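Gripper Comparison for Soft Household Items: Progress Report, Second Period

Last updated: May

We are past the halfway point of the grant and this has been our favorite stretch so far. The first period went mostly to paperwork, shipping and getting the recording software to stop dropping files. This time we got to pick things up, all day long, in real rooms with real laundry in them.

As a reminder, the grant pays for a side-by-side trial of hand-held grippers on soft goods, with the aim of choosing one finger design to mount on the arm next year. The items are clothing, bedding, net bags and anything else that folds, slips or bunches. Rigid objects are covered by the Sovness project and we have left them alone, apart from a few cups we used for warming up.

We finished 7 of the 8 planned home sessions. The last one slipped when the apartment we had lined up was rented out, and a replacement is booked. Between them the sessions gave us some 2,000 usable pickups, well over what we promised in the proposal. Another 300 had to be thrown out, nearly all from the first two sessions, when the clock on one unit drifted and the jaw opening no longer matched the video. We now check both clocks at the start and after lunch, and the problem has not come back.

The bedrooms were the real treat. We had expected to lean on the bench for the hard cases, but an ordinary bedroom throws up more odd grasps in an hour than we managed to invent in a week. Mesh bags turned into the item everyone wanted to try next. The padded parallel fingers get hold of them well when the netting is gathered into a fold first, and much less well when it lies flat, where the tips tend to skate over the top.
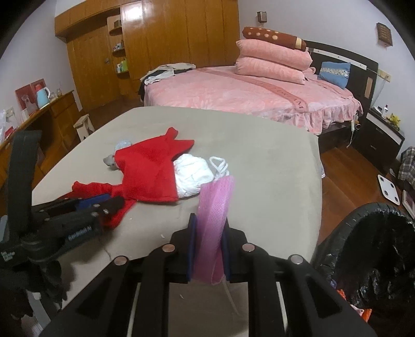 Keltesetti Handling Group, Soft Goods Team

Fleece went better than any of us guessed. The pads catch on the nap and even a shallow pinch usually holds through the lift. Thin cotton is the opposite. The fingers often pick up two layers when we want one, and so far the operator's eye is the only thing that sorts that out. We tried the narrow fingers from Wunderlich on the same cotton and they were clearly better at single layers, but they let go of anything heavy. A bath towel is about their limit.

On comfort, the operators like the parallel units for short runs and start to complain after forty minutes or so. The weight sits too far forward. We moved the strap back on one of them and it helped a lot, so we would like to do the same to the others before the last session.

One of our operators has taken to steering the bench arm with an old Atari joystick. It began as a lunchtime stunt, but it is surprisingly good for slow approaches to a crumpled shirt and we have kept it plugged in. It cost the grant nothing.

Spending is on plan. Replacement pads used more than we set aside, travel used less, and the two nearly cancel out. We are not asking for any change to the total, only for permission to move the leftover travel money to the parts line.

Next up: the final home session, then labeling, then a repeat of the cotton tests with a softer pad that arrived too late for this period. We also want to record a set with both hands working at once, one unit holding a garment down while the other pulls. The few tries we have made were messy and great fun, and the folds came out far cleaner than with one hand. If the labeling stays on pace, the finger recommendation will be in the next report along with the full table of results by item.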